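Budgeting for a Pair of Hand-Held Grippers

Work from the objects you plan to handle, then price the parts.

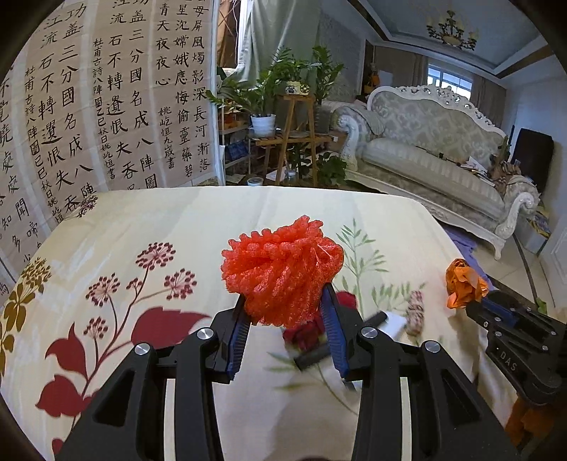

Step 1. List the objects
Sort them by how they give under pressure. Soft, looped material such as chenille needs a wide pad and a light squeeze. Enter the widest item first – it sets the finger opening.

Step 2. Count the hardware
Plan on 2 grippers per station. Quote the finger pads as a separate line. Ribbed pads are a wear part and should not be buried in the tool price.

Step 3. Split the budget
The Kakcombe plan put 53 percent into grippers, 40 into computers and storage, and the rest into pads and pivot pins. Griet Van Hecke later moved part of the storage money to spares.

Step 4. Ask for lead times
Get them in writing, per part number. Trorkness quoted nearly 71 days for linkages and shipped pads from stock.

Step 5. Place the order
Order spare pads with the tools. Send the signed sheet to Leen Qaisi before the end of January.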